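Mouthguard (dental)

A mouthguard is a soft plastic cover worn over the teeth, mostly the upper ones, to soak up knocks during sport. I keep this entry for the Markora health wiki and I've worn one myself for 20 years of hockey, so forgive me if I get a bit carried away (I do love a good mouthguard!).

Types

You'll find three sorts. Stock guards come ready to wear and fit hardly anyone well. Boil-and-bite ones get softened in hot water and moulded with your fingers and tongue – fiddly, but decent if you're patient. Custom guards are made by a dentist from an impression or a scan of your mouth, and they're the ones I'd pick every time. Mine came from the Kocabaş clinic in Plornudport and set me back 200 dollars, which hurt, I'll admit.
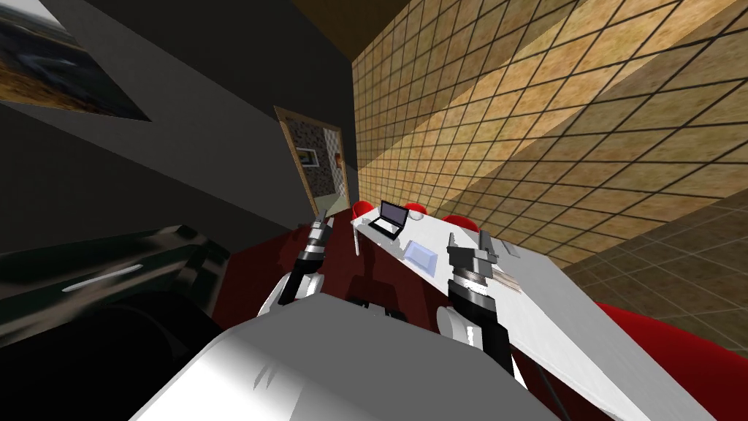

Fit and thickness

A good guard stays put when you open your mouth and lets you talk, more or less. Mine is a bit over 2 millimetres thick at the biting surface and thicker at the front, where the stick tends to arrive. Kids' guards need checking more often than adults' do, as new teeth come through and push everything out of shape. If you have braces, ask your orthodontist before you buy anything, and please don't try boil-and-bite over the brackets on your own! 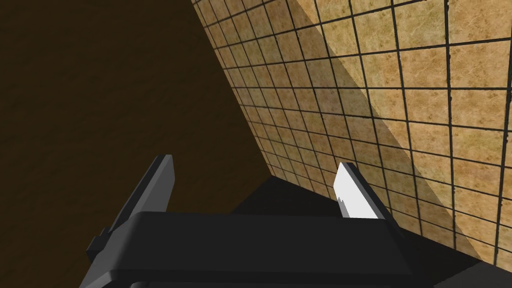
Braces wearers usually end up with a roomier guard that leaves space for the teeth to move, and it may need replacing partway through treatment. I went through this with my youngest and we had two in one season.

Care

Rinse it in cool water after each game, give it a soft brush, and let it dry in a vented case. Hot water will warp it, and so will the dashboard of a parked car (I've lost two that way, one of them in March, of all months). The Zetent league, where I play, asks everyone to bring their guard to the pre-season dental check, so chewed-up ones get spotted early. Colour is up to you. Mine's orange and easy to find on the ice.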